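From: Donnie Tosh
To: shelf-picking list
Subject: Re: [shelf-picking] how many demos for the snack stand?

On Monday Markos Kokkinos wrote:
> Donnie, where are we with the stand task? Josix want 300 demos
> before they retrain. Also is the clear stand a must? Depth is
> rubbish on it at Clerlow.
> Markos

Quick one before I run. 26 kept last session, 4 binned (operator let go too early). Aiming for 50 a day from now on, so not there yet but moving.

Clear stand stays — the Mamden shelves are clear too, no point training on somthing easier. Wrist view below, tray left, basket right. Glare near the Snickers, and you get ghost copies of the items in the panels. Policy will have to cope.
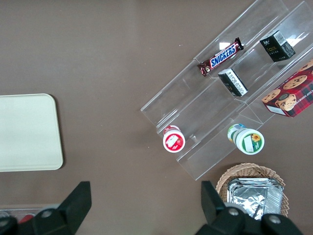
WHAT I NEED FROM YOU LOT

- Vary the start pose. Too many of ours come in from the same side.
- Swap the red and green label cups over between runs. Same with the two black boxes.
- Leave the tartan cookie box at the end for now, Cruickshank grip is too narrow for it I think.
- Failed grasps: keep them, just tag them. Dont delete.
- One episode per file please, not teh whole afternoon in one.

Markos — can you send the new label sheet? Mine still has the old task names.

Donnie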